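Collitstead Ice Arena: Opening Checklist, Rink 2
Completed by: Mackenzie Nguyen
Shift: Friday, before public skate
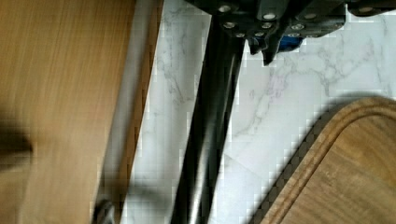

Do the items in order. Initial each one and write a comment if you mark anything other than OK. The sheet goes in the tray by the skate counter before doors open.

1. Ice surface, full lap on foot — OK
Comment: Small rut at the blue line, home bench side. Filled and leveled.

2. Dasher boards and glass, push test on each panel — OK

3. Player gates latch from inside and outside — REPAIR
Comment: Visitor bench gate drops when it closes. You have to lift it to get the latch in. Gate taped shut and signed. Told Hipólito.

4. Rubber matting, lobby to ice — OK
Comment: One corner curls up near the vending machines. Taped for now.

5. Rental skates, check blades and eyelets on returned pairs — OK
Comment: Pulled 2 pairs with loose rivets. They are in the red bin, do not put them back on the rack.

6. Skating aids, no cracks or sharp edges — OK

7. Resurfacer, walk-around and blade guard — OK
Comment: Next service is at 1000 hours. Meter reads 528.

8. Emergency exits clear, lights on — OK
Comment: Hockey bags were in front of the east door again. Moved them. Elba will talk to the coaches.

9. First aid kit and AED — SEE NOTE
Comment: AED light is green. Kit is low on cold packs and has no large bandages. Trinidad is ordering more.

10. Refrigeration room alarm test — OK

Follow-up: Hipólito Saavedra to rehang the bench gate. Keep it closed to skaters until he signs here.

Reviewed by: Duangjai Ruangrit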